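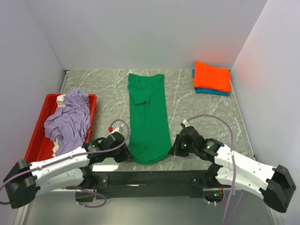
Dirano
Referent für Textilpflege und Wäschelogistik, Veres

14. Januar 2023

Kategorie: Vorträge & Manuskripte / Haushalt und Wäsche

Falten auf kleiner Fläche – Sprechernotizen

Einstieg. Kurz begrüßen, Ablauf nennen: erst Arbeitsfläche, dann Faltfolge beim kurzärmeligen Oberteil, dann Stapel und Vorrat. Fragen bitte am Ende. Bild stehen lassen, während die ersten beiden Abschnitte laufen.

1. Begriffe

Ich verwende drei Bezeichnungen durchgehend. Vorrat: die ungefaltete Ware im Behälter. Bahn: das der Länge nach gefaltete Teil, bevor es quer geteilt wird. Ablage: der Stapel fertiger Teile. Wer aus der gewerblichen Wäscherei kommt, kennt teils andere Wörter, bitte für die nächste Stunde umdenken.

2. Arbeitsfläche

Auf das Bild verweisen. Vorrat links im roten Kunststoffbehälter, Bahn in der Mitte, Ablage hinten rechts in der Ecke. Zwischen Ablage und Bahn bleibt ein Streifen der grauen Platte frei. Diesen Streifen betonen. Er wird beim Umschlagen gebraucht, und er ist das Erste, was im Alltag verloren geht, weil dort Socken, Klammern und Telefone landen.

Die Platte ist an drei Seiten von Wänden umgeben. Vorteil: Die Ablage hat zwei Anschläge und rutscht nicht nach hinten weg. Nachteil: Breite Teile stoßen an. Bettwäsche gehört auf eine andere Fläche, darauf gehe ich heute nicht ein.

Zum Untergrund: glatt ist gut für das Ausstreichen, schlecht für Viskose und dünnes Polyester. Bei rutschender Ware ein Molton unterlegen. Farbe der Platte ist zweitrangig, solange sich der Saum abhebt. Grün auf Grau ist unproblematisch, graue Sportwäsche auf Grau macht Mühe.

3. Faltfolge

Langsam sprechen, hier wird mitgeschrieben.

a) Oberteil ausbreiten, Vorderseite nach unten, Schultern vom Körper weg.
b) Seitennähte auf gleiche Länge ziehen. Nicht am Halsausschnitt ziehen.
c) Erste Seite einschlagen, Ärmel zurücklegen.
d) Zweite Seite ebenso. Die Kanten überlappen.
e) Ausstreichen von der Mitte zum Saum.
f) Quer teilen, einmal oder zweimal, je nach Fachtiefe.

Im Bild liegt das grüne Teil als schmale, lange Bahn. Zu besprechen sind zwei Stellen. Erstens der Ärmel: Er liegt schräg über dem oberen Abschnitt, die Öffnung endet nahe der Bahnmitte. Schräg ist zulässig, solange der Ärmel nicht über die Außenkante ragt. Wer es genauer will, legt ihn parallel zur Kante. Das kostet einen Griff mehr und bringt bei Baumwolle wenig, bei gestärkten Hemden viel.

Zweitens der Saum: Das untere Ende ist etwas breiter und läuft rund aus, darüber leichte Knitter. Vor dem Querteilen ausstreichen, sonst werden solche Knitter eingepresst und stehen später an der Sichtkante. Bei gerundetem Saum nie Saum auf Schulter legen. Ich setze den Umschlag 3 cm unterhalb der Schulterlinie an, dann verschwindet die Rundung im Inneren.

Fragt jemand nach der Bahnbreite: Fachbreite geteilt durch die Zahl der Stapel, abzüglich 2 cm Luft. Im Lehrgang Treltanska rechnen wir mit 14 cm als Untergrenze, darunter kippt der Stapel.

4. Ablage

Orange auf Blau, zwei gefaltete Tücher. Flache Ware nach unten, dicke Kanten abwechselnd. Bei gleich liegenden Kanten neigt sich der Stapel ab etwa Handhöhe, und dann hilft auch die Wand nicht mehr. Wer nach Farben sortiert, soll das im Schrank tun und auf der Arbeitsfläche nach Format. Mischstapel aus Tüchern und Oberteilen vermeiden.

5. Vorrat

Im Behälter liegt hellviolette Ware zerknüllt, dazu etwas Cremeweißes, das oben und an der Seite herausschaut. Für die Entnahme gilt: das oberste Teil an zwei Punkten fassen und senkrecht herausheben. Wer an einem Zipfel zieht, nimmt das Nachbarteil mit. Behälter schräg zur Wand ist kein Fehler, der Rand muss nur mit der linken Hand erreichbar sein.

Verweildauer im Behälter kurz halten. In unserer Reihe vom Juni lagen Baumwollteile über 11 Stunden, danach ließ sich der Knitter ohne Dampf nicht mehr ausstreichen. Auf Nachfrage: Raumklima wurde nicht protokolliert, der Wert ist als Anhaltspunkt zu lesen.

6. Übung

Teilnehmende arbeiten paarweise. Jedes Paar erhält zwei Oberteile, eines mit geradem, eines mit gerundetem Saum. Faltblätter von Keltosach austeilen, erst nach dem ersten Durchgang. Auf Nachlegen des Saums achten, das wird regelmäßig vergessen. Danach Fragen, Restware zurück in die Behälter, Molton aufrollen statt falten.

Kommentare

waschkueche_sued: Die Sache mit dem Saum unterhalb der Schulterlinie habe ich bei Poloshirts ausprobiert. Funktioniert, nur der Kragen trägt auf.

M.: Gibt es das Faltblatt auch als Datei?

plaettbrett: Bei Punkt d bitte ergänzen, wie weit die Kanten überlappen sollen. Bei mir klafft es jedes Mal.

linkshaenderin: Ich baue alles spiegelverkehrt auf, Vorrat rechts. Geht genauso.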